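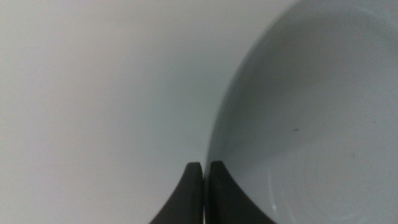 WODAU, December 21, 2021 — Visiner today released Femside, a teaching kit that lets ordinary kitchen staff show a robot arm how to clear a table, by steering it through the job themselves. It ships in January to anyone patient enough to pick up the same bowl a great many times.

The person doing the teaching holds a pair of hand controllers and the arm copies them, or they take hold of the arm and push it where it ought to go. Either way the movements are recorded along with the view from a small camera at the wrist, and the software learns from the lot, wobbles included.

Visiner built the first Femside library in the staff kitchen at its Wodau office, where 26 employees recorded 1,161 demonstrations. Most involve crockery. White bowls on pale surfaces were given their own chapter, having defeated the company's previous software and, on one occasion, a visiting investor with a controller in each hand.

"We used to write pages of instructions for gripping a rim," said Märta Blomqvist, head of product at Visiner. "Now somebody from accounts does it by remote control before lunch and the arm has a fair go at copying them. Accounts, I'm sorry to report, are better at it than the engineers."

A new task generally wants 200 demonstrations. Visiner recommends splitting them among several people, as a robot taught by one person will pick up that person's habits — the company's prototype still pauses before every cup, in the manner of its teacher, Idun Lindholm.

"I was thinking," said Lindholm, who leads training at Visiner. "It has learned to look as though it's thinking. I've met managers who got by on less."

Femside works with the Wogan arm and its two-finger gripper. The kit includes the controllers, wrist camera, recording software and a 68-page manual, which Visiner has tried to keep in plain English. Glassware is not supported in this release. Colour-coded practice bowls are sold separately, for customers who would like an easier time of it than Visiner had.

Orders are open now through Visiner's sales office in Wodau.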